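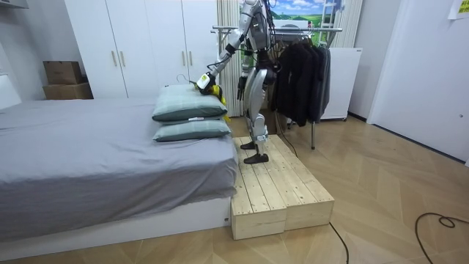
The Tonduvton in our bedroom setup, left gripper down on the top pillow with a wire hanger and something yellow.

Hi, I'm Emilian Tudose, and I look after the Tonduvton rental kit at Genura. It's a full-size humanoid you can take for a month or longer and put to work on household jobs in your own lab or test apartment. I've spent most of my days since July around this machine, and I'm still pretty fond of it!

Bedrooms are what people ask me about most. Clothes on hangers are a pain (thin wire, slippery fabric, sleeves going everywhere), and pillows squash the moment you lean on them. So we practice a lot of that. You can put a different hand on each arm, and I like a gripper on one side for the picking up and a fingered hand on the other. Swapping them takes me nearly 36 minutes, and I'm not fast.

What you get:
The robot, silver shell, black joints
One gripper and one multi-fingered hand
Operator station and software
Power and data cables
Two days of training with me, at your place or ours in Lerport

The price is 1480 a week, with a deposit of 1000 that comes back when the robot does. Extra training days are 100 each if you book them along with the rental.

A few things I tell everybody on the phone. Think about height before you think about anything else. Our bed sits at a comfortable level for me but a bit low for the robot's reach, and in the bedroom it stands on a couple of plain pine crates pushed together. Any flat, solid platform is fine, just check it for wobble first. Keep your cables where you can see them, too. I've tripped on mine more than once, and it hurt me a lot more than the robot.

Is it quick? No. If you want laundry done by dinnertime, do it yourself. If you want to try out a task over and over and see where it goes wrong, I think you'll have a great time with it.

Delivery goes through Munteanu, who bring the crate to your door and pick it up again at the end. Stairs are okay up to the second floor, but please tell me before you book!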